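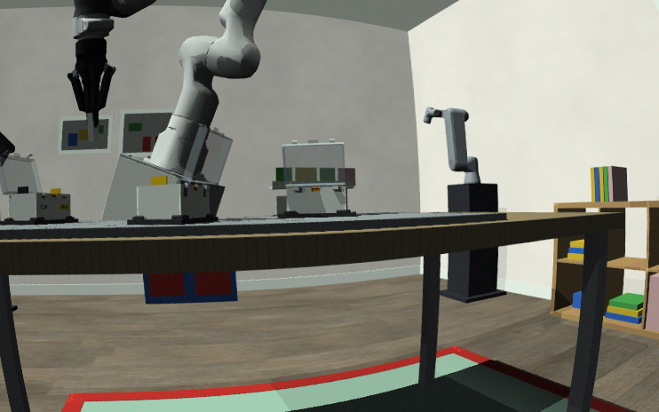

Dark grey arm with its gripper hanging open, white arm to the right. Simulated view.

July 16, 2026
By Cheng-en Chien

Who comes to watch the Felldale Hill Run, and would they come again? My second-year project report

I picked the Felldale Hill Run for my project because I grew up at the bottom of the second climb and I've watched it most years from our garden wall (my mum does bacon rolls, it's a whole thing). I'd never thought about who all those people along the lane were, or how they knew where to stand. So when we were told to choose a local sporting event and find something out about its crowd, I had mine before the end of the lesson!

The run goes up from the cattle market, over Sandeck Edge and back down through the village, and this year 409 runners started. There's music on the green afterwards, plus a children's race round the cricket pitch, which was new. My question was a simple one: do people come for the race, for the green, or for both?

I made a paper form with five questions and had 500 copies printed at Prollon, the print shop by the bus station. Tâm Hứa from my year helped me hand them out, me on the course and Tâm on the green. We got 207 back. I was pleased with that, though Mr Lindholm did point out that people who bother to fill in a form at a hill race are probably the ones who like hill races. Fair enough. I've put that in under weaknesses.

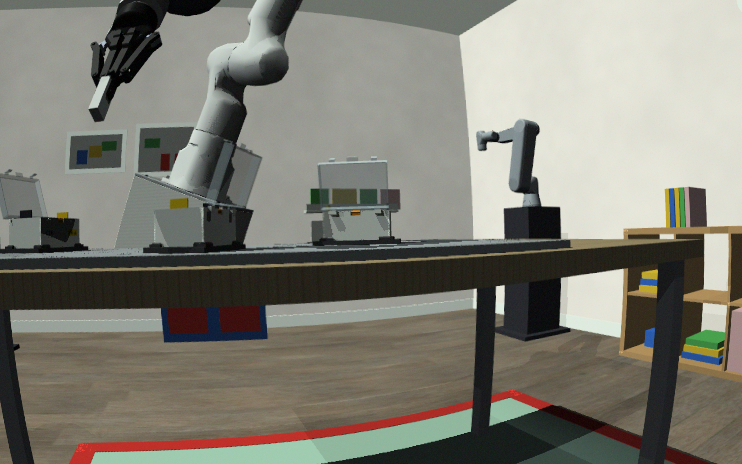 The question that caused me the most bother was number three, "Where did you watch from?" I'd given the spots the names we use at home, and of course hardly anybody from outside the village knows what the Slant is. Lots of people left it blank or drew me a little map in the margin. The maps were brilliant, but I had to sort them all by hand, and a couple of them I still can't place. Next time I'd print a map on the back and ask for a cross.

What came out most clearly is that the crowd on the hill and the crowd on the green are mostly different people. Those up on Sandeck Edge tended to know someone running, they'd walked up early with flasks, and plenty of them went straight home after. The people on the green were mainly families who'd come for the children's race and the band, and several wrote that they hadn't seen a single senior runner because the finish is tucked round the back of the chapel. One lady wrote "I heard clapping" and nothing else.

I talked this over with Baltasar Carretero, who plans the course. He told me the finish used to be on the green and was moved in February a few years back, when the drainage was being dug up, and it never got moved back. He's going to walk the old line with me and see if it would still work, so I was pretty chuffed.
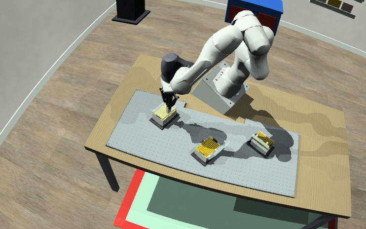 White arm on the light wooden table, reaching towards the small yellow-topped racks.

If I did it again I'd start handing out forms earlier, before people have got chips in their hands. I'd also ask how they travelled, as parking came up in the comments box over and over and I had no proper question for it.

Comments

Heriberto Benavides: Good read. I was one of the blank question threes, sorry! Where IS the Slant?

Cheng-en Chien: The steep bit after the second gate :)

R. Lindholm: Nicely done. Please add the blank form as an appendix.

Related

Felldale Hill Run: this year's results
Children's race: how to enter
The Frei Cup: a short history
Parking and buses on race day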